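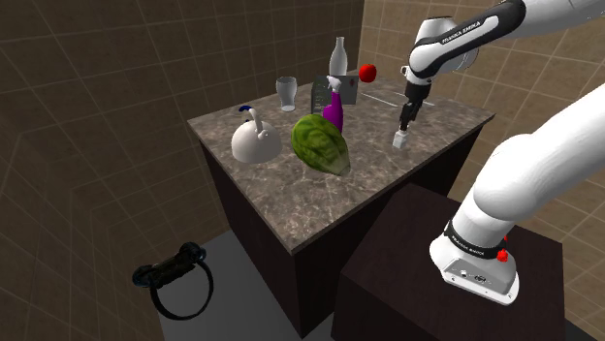 Reading time: 2 minutes

*Last updated: 07/06/2020*

**Cirkmont Hardship Grant: your questions**

**What is the grant?**
It is a single payment of £685 from the Cirkmont district council, for residents who lost work this spring and could not get other help. You do not have to pay it back.

**Who can apply?**
You must be 18 or over and have lived in the district for at least 6 months. People on short contracts and people who work for themselves can apply too. If you worked at the Meinecke warehouse until it closed, please choose "closure" on the form.

**I had a payment from the Jurkel Fund already. Can I still ask?**
Yes, if that payment was smaller than this grant. You will then receive the difference between the two.

**Which papers do I need?**
One proof of address and your last 2 payslips. If you were paid in cash, a signed letter from the employer is accepted. Clear copies are enough, so please keep the originals at home.

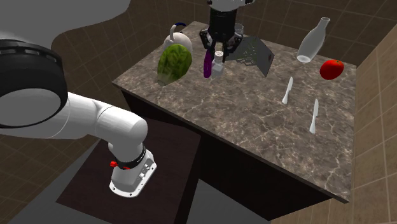 A letter in another language is also fine. The office arranges the translation and you are not charged for it, but your answer may come a little later.

**How long must I wait?**
Usually about 14 days after we have all your papers. We write to you by post, also when the answer is no.

**Can two persons in one home apply?**
Yes. Each person fills in a separate form and sends their own papers.

**What can I do if I am refused?**
You may ask for a second look. Write on the back of the refusal letter what you think is wrong and return it to the Hadetti Street office. A different member of staff will read it.

**When does the grant end?**
Forms are accepted until the end of September. The council has not yet voted on any extension.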